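**Storage and return of shared bench items — discussion**

**Pavithra Sundaram** (moderator), 9:40

Members of the teaching laboratory group are invited to comment on the proposed arrangement for shared bench items before it is added to the room guide in December. The proposal concerns beakers, vial racks, mixing bowls and stirrers. Balances and glassware held in locked cabinets are covered by a separate procedure and should not be discussed in this thread.

The current text reads as follows: "Each user shall clear the bench at the end of the session. Vials shall be returned to the rack. Bowls and beakers shall be emptied, rinsed and placed on the drying shelf." Several members have asked for more detail, particularly on partly used solutions.

**Mohandas Gounder**, 10:15

Thank you for opening the discussion. I support the text in general but would ask that the second sentence be revised. A rack is a place to keep vials upright during work. It has never been a storage location, and the room guide should not suggest that it is. In November I found 11 vials left in racks on the Marar bench, and three of them carried no label.

**Teresa Brennan**, 10:32

I must disagree in part. Our group runs the dye dilution exercise over two sessions, and the vials have to stand somewhere between the first and the second. If the rack is unavailable for that purpose, the guide should state what is available. The cabinet beside the Fevska bench has been full for most of the term.

**Mohandas Gounder**, 10:41

The cabinet is full for the same reason the racks are. I would accept overnight use of a rack if the user's name and the exercise are written on tape along its side. Anything without tape would be removed the following morning.

**Vasanthi Amin**, 11:20

May I ask that the guide also address the dilution setup itself? Much of the difficulty at the end of a session begins with how the bench is laid out at the start. The layout I give to new assistants keeps the bowl toward the back wall, the beaker just in front of it, and the rack well clear of both, so that a vial can be set down or lifted without reaching over an open beaker. 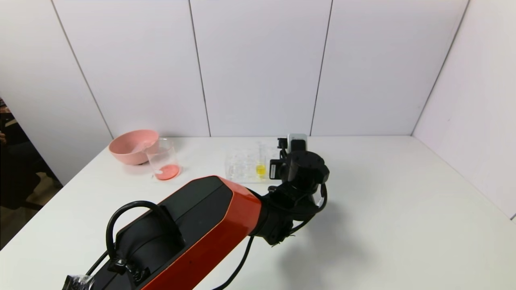
Ashwin Kurian would put the beaker on the other side of the bowl. In his view, a stirrer left standing in a beaker is easily caught by a sleeve, and the person working at the rack is the one most likely to catch it. He also asked that the guide require stirrers to be laid flat on a dish between uses.

**Vasanthi Amin**, 11:52

I have no objection to the dish. As to the side, it depends on which hand the user favors, and I would prefer that the guide leave this open.

**Teresa Brennan**, 13:05

Agreed on leaving it open. On a related point, the plastic bowls should be kept out of the glassware sink. Two of the Lernska bowls came back scratched last term, and scratched bowls hold color. I have set them aside for dry materials only.

**Ashwin Kurian**, 13:30

I would go further and ask that plastic bowls be washed by hand with a soft cloth, with no brushes. The Grudness cleaner on the lower shelf is suitable if it is rinsed off fully.

**Mohandas Gounder**, 13:44

A soft cloth does very little for dried dye. I have used the brush on my own bowls for six terms without damage. The scratches are more likely to come from stacking bowls with glassware inside them.

**Pavithra Sundaram** (moderator), 15:10

I have noted the following for the revised text:

- Racks may be used overnight if taped with a name and an exercise title.
- Partly used solutions are to be labeled or discarded before the user leaves the room.
- Stirrers are to be laid on a dish between uses.
- Bowls are not to be stacked with glassware inside them.

The question of brushes remains open — further comments on that point may be posted here. Teresa, please send me the contents list for the Fevska cabinet.

**Teresa Brennan**, 15:26

I will send it tomorrow. The top shelf has not been checked yet, and I do not have the key.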